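Back in the gym after six weeks off

So I finally went back to judo last month, after telling everybody (including my mum, twice) that I was done with it. My shoulder has been grumbling since July and I'd got very used to having my evenings free. Then the Musville open mat popped up in my messages again and I thought, oh go on, one session.

Reader, I was sick in the car park. Not a lot! But enough.

I'd forgotten how different mat fitness is. I've been running the canal path all summer and felt pretty smug about it, and then an 18-year-old green belt gripped my sleeve and I had nothing left after two minutes. He was very polite about it. He threw me with the same foot sweep four times and said sorry after every one.

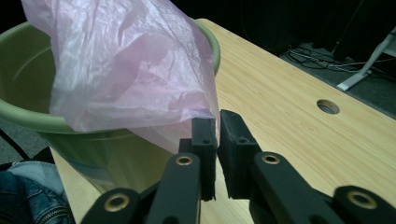
Anyway, I've now done five sessions and signed up for the Sosance team event, where I'll be fighting up a weight because I can't face cutting. I did the cut once, for the Pornemex cup, and lived on rice cakes and black coffee for a week to make the limit. Lost my first fight in 17 seconds. Never again, I'd rather give away a few kilos and have my breakfast.

The plan for now is boring. Grip work at home, two evenings on the mat, and 50 uchikomi each side before I'm allowed to spar. My left side is dreadful, I look like I'm trying to get a wardrobe up the stairs. But the shoulder is holding up and I slept like a log after the last one.

I also treated myself to a new gi from the De Smet shop near the station, one size up, and it has shrunk to exactly the size of the old one. The trousers stop well above my ankles. I'm wearing it anyway.

Will report back after Sosance, unless it goes badly, in which case I'll write about running.

136 shares

3 comments

matrat
Welcome back! The foot sweep kids are a menace. Keep your feet moving and don't cross them.

Bluebelt Bev
Wash it cold and hang it up, never the dryer. I've ruined two that way.

tomoe_no_thanks
See you at Sosance, I'm fighting up as well so we can suffer together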